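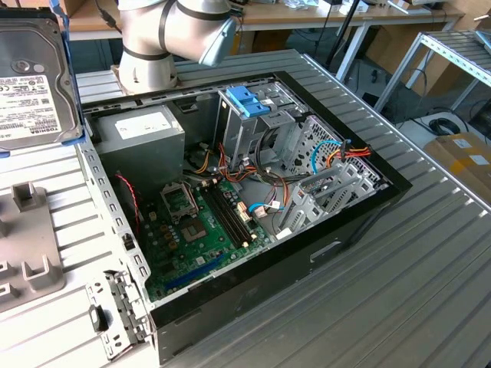

Robot arm over an open desktop tower, side panel off.

About Ollia

We help small shops buy robots. Or hold off on buying them, depends on the numbers. Planning, budgets, quotes, floor layout, the order in which things get bought. Mostly for repair benches and computer refurbishing lines, some light assembly too.

Updated May 27, 2025. Prices page is next, please be patient.

What we do

You send us the job. One job, the one that eats the most hours. Swapping drives, pulling memory, whatever it is. We come look at it, write down every step and price out what it would take to have an arm do it. Then we price the same job done by hand with a better bench, and you get both on the same sheet.

Arms are the easy part of the quote. Everybody sends us the arm price. What goes missing is grippers, spare fingers, fixtures, the table itself, cable runs, mounting hardware, somebody's time to set it up and then to set it up again when the product changes. Freight. A safety review. Training for two people at least, so one can go on vacation. We keep a parts and price list for all of this, 1,121 lines at the moment, checked by hand. Boring work, but it's the reason most people call us back.

How we started

Thomas Marras and Serena Fiore were running the purchasing desk at Clandura, a refurbishing outfit in Talavera. Bought a cell there that sat under a cover until December. Good cell, wrong job. The money had gone to the hardware and there was nothing left for fixtures, so it couldn't hold the parts it was supposed to work on. They did a post-mortem on it, the post-mortem turned into a spreadsheet, other shops asked for the spreadsheet. That's Ollia more or less.

There are 17 of us now. Two are engineers who only do fixtures. Serena still does the first call on most projects and Thomas does the contracts, and he will read your warranty terms all the way to the end.

Planning a first cell

A rough order, the one we use ourselves:

Pick the task and time it by hand, over a normal week.
Decide how the part is held. Fixture first, gripper second.
One arm or two. Two costs more than double once you add setup time, so have a reason.
Get the table and the power sorted before delivery day.
Put money aside for changes. We ask for a line called "changes" in every budget and we don't let people delete it.
Then the arm.

Computers are a fair test of all this. Cases differ, latches are all over the place, cables get in the way of everything. A budget that was fine for one tower model can be short by the third.
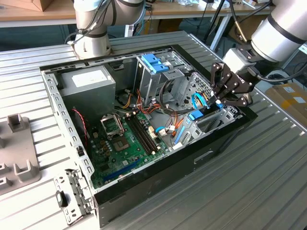 Katia Lo Presti wrote to us after her first project that she'd expected to be talked into the bigger package, and that the most useful page in the whole plan was the one listing what to leave until the second year. She also said our invoices are hard to read. Fair. New template is coming.

What you recieve

A written plan, usually short. Equipment list with two suppliers per item wherever there are two. A month by month spending schedule, because the deposit on an arm and the final payment can land in different budget years and that has caused real trouble for people. Floor drawing. A page of questions for the vendor to answer in writing before you sign.

We don't sell equipment and we take no commission. Dreltent, our sister shop, builds fixtures, and if their name shows up on your list we say so next to it and put another maker beside them. You're free to go with the other one, plenty do.

108 plans finished so far. Not every one ended in a purchase. Some shops bought a better table and a few good hand fixtures and stopped there, and we count those the same as the rest.

Leasing, used gear, grants

Leasing, yes, we'll run the numbers. Used arms, sometimes, if the controller is still supported and you can get spares. Send us the serial plate before you pay a deposit. Grants we can help with the equipment section only, we're not grant writers.
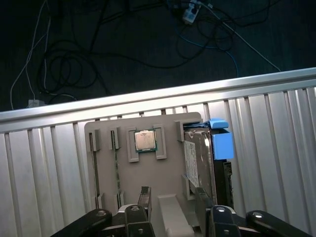
Parts fixture on the table: memory, processor and hard drive, gripper in front.

Fixtures get their own budget line with us, always. One per product family to begin with, plus a spare for whichever gets handled most.

Contact

New projects go to Serena Fiore. Fixture questions to Sandro Fontana. Billing and the invoice template complaints, Tullio Fabbri. Leave a phone number, it's faster than email. Tell us the task, how many shifts you run and the date your budegt closes. A photo of your bench helps too, no need to tidy it first.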